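Student Project Report
Popular Music Studies, Year Two
The Two Line-ups of Plindumov
Submitted by Lucian Grecu, 4 April 2025

Introduction

For this project I looked at how a band changes when most of its members are replaced but the name stays the same. I chose Plindumov, a progressive rock group that played mainly in student halls and small clubs. They made 2 albums, Bralby and Dronent, with different players on each. Only the organist and main writer, Nelu Văduva, appears on both.

My question was whether the second album should be heard as the work of the same band. I used both records, the sleeve notes, a folder of set lists, and a long interview with Văduva.

The first line-up

Plindumov started as a trio of organ, bass and drums. There was no guitarist. Văduva says they tried one for a few rehearsals and found that the guitar and the organ were always fighting for the same part of the sound. He played the low lines with his left hand on the early numbers, which left the bass player free to move up the neck and play what were close to lead parts.

Bralby was recorded in 50 hours of studio time. The rhythm tracks were played live, and most of the vocals were added on the last night. The title piece takes up most of side one. It has a slow opening on organ alone, then a fast section in seven, then a return to the opening tune with drums. The mix puts the organ in front and the voice fairly far back, so the words are hard to follow without the lyric sheet.

The first pressing was 100 copies, sold from a table at shows. A small label called Breathnach then picked the record up and pressed it again with a new sleeve. The running order was changed as well, and the short closing song was left off. I worked from the original order. 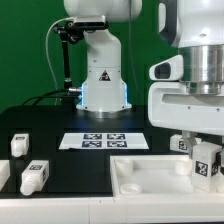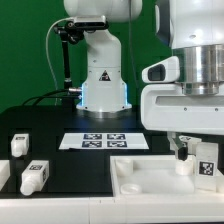
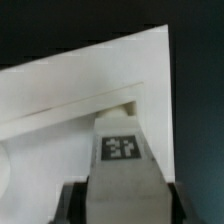
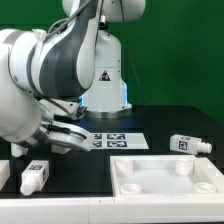 White equipment and surfaces, four views.

The second line-up

The bass player and drummer left in October, after a run of dates that lost money. Văduva kept the name and brought in a guitarist, a new drummer and a singer. The singer took over all the lead vocals. The new drummer had come from a soul covers band and played much further behind the beat.

Dronent has shorter songs. The longest is less than half the length of the Bralby title piece, and several of them follow a plain verse and chorus form. The organ is still there but mostly holds chords under the guitar. On two tracks Văduva plays electric piano instead. The production is cleaner and the voice is at the front.

The set lists show that the second line-up kept playing the old title piece on stage, in a cut version without the fast section. Văduva told me the drummer did not like it and the singer had nothing to do while it was going on.

Comparison

I marked each track for meter, length, lead instrument and form. The main differences are in form and lead instrument. The harmony changes much less. Văduva likes to move from a minor chord to the major chord a whole step below, and this turns up on both records, often at the end of a verse. The melodies also have a similar shape, starting high and stepping down.

I played extracts to 40 students who did not know the band and asked if the two records were by the same group. Most said no. When they heard only organ passages, with the vocals avoided, more of them said yes. The extracts were short and I chose them myself, so I would not rely too heavily on this result.

Findings

I think Dronent is the same writer working with a different band. The chords and tunes carry over, but the way the players share the music does not. The first trio built long pieces out of playing together, and the second group worked from finished songs that Văduva brought in.

I was not able to reach the original bass player or drummer, so the account of the split comes from one side only. I also had no live recording of the first line-up. Văduva believes a tape exists but does not know who has it.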